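Clakine: a word list of workshop and kitchen English

Clakine is a list of everyday terms for tools, fittings and furniture, with plain definitions and spelling variants. It was put together by Jagadeesh Chettiar and Sreekumar Poojary for people who write manuals and store labels. Release date: 4/20/25.

Contents

terms.csv – 1381 entries, one per line
variants.csv – 203 alternate spellings, each pointing to a main entry
dropped.txt – terms we took out, with the reason
notes/ – longer remarks on 39 hard cases

Columns in terms.csv

id: a number that stays the same between releases
term: lower case, singular
definition: one sentence, no more than 25 words
area: furniture, fittings, hand tools, kitchen or general
source: T for the Trasier notebooks, G for the Grunier price lists, N for the Nair glossary 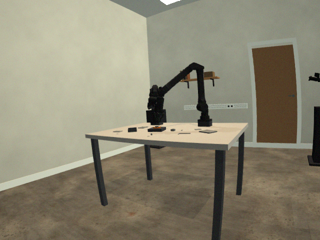 If a term appears in more than one source, the source column holds all the letters, with no space between them. The order is always T, G, N. An empty source means that one of us added the entry by hand.

Definitions were rewritten from scratch. We did not copy wording from the price lists, which mostly give sizes and no meaning. Regional senses are marked (US) or (UK) at the start of the definition. "Bench" and "worktop" gave us the most trouble and are both covered in notes/.

Fittings

This is the weakest area. "Flange," "collar" and "rim" overlap in all three sources, and we kept them as separate entries. The Nair glossary treats "collar" as the wider term – we don't.

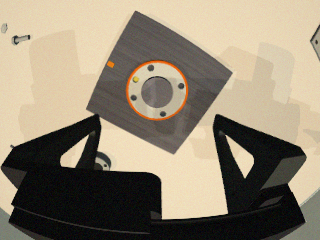 Flange: flat and round, with a large central opening and four small holes.

Known problems

Almost 135 definitions have been checked by only one of us. They have a 1 in the review column, and the rest have a 2.
Plurals with no singular (pliers, tongs) break the singular rule and are left as they are.
Sorting is by plain byte order, so hyphenated terms may not be where you expect.

License

Free to use and change. Please keep the ids if you pass on an edited copy.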